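Purnthorpe Laboratory
Thread, August

1/ Purnthorpe Laboratory has begun the second collection period of the Quaye program. Over the coming weeks we will post short notes on how the examples are gathered, checked and released. Questions may be left under any post in this thread.

2/ Quaye gathers demonstrations of small household tasks performed by people at a table. Each demonstration is recorded from start to finish and becomes one example for the learning system, known internally as Guremum.

3/ The first collection period closed with 802 demonstrations. After review, 298 were set aside. Most of these had a late start mark or a gap in the hand tracking. The set-aside recordings are kept in a separate folder and are not used in training.

4/ The target for the present period is 500 accepted demonstrations. Rejected recordings do not count toward the target, and operators are not asked to make up for them within the same shift.

5/ More than 21 operators have completed the introductory session. Previous experience with robots is not required. Operators are asked to work at their own pace and to leave natural pauses in place. A brief hesitation before a grasp is acceptable and should not be trimmed.

6/ Several colleagues have asked why failed attempts are retained. A dropped object followed by a recovery is a valid example, provided that the operator completes the task without outside help. It should be labeled "recovered" in the log.

7/ Start positions are to be varied between demonstrations. In the first period too many recordings began with the object in the same spot, and Guremum performed poorly when it was placed elsewhere. Aba Eshun has revised the written instructions to address this point.

8/ Current station: key rack and tray. Both handheld devices are raised over the table, the keys are in the tray and the pegs are clear.
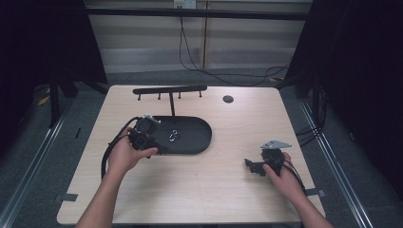 9/ Labels are entered at the end of each block. The operator records the task name, the outcome and any remark. A second person then reviews the recording without seeing the operator's label. Where the two disagree, the recording goes to Aba Eshun for a decision.

10/ Accepted demonstrations are transferred to the Prenunau archive each evening at 6 p.m. Partner groups with existing access do not need to reapply. New requests will be considered after the present period closes.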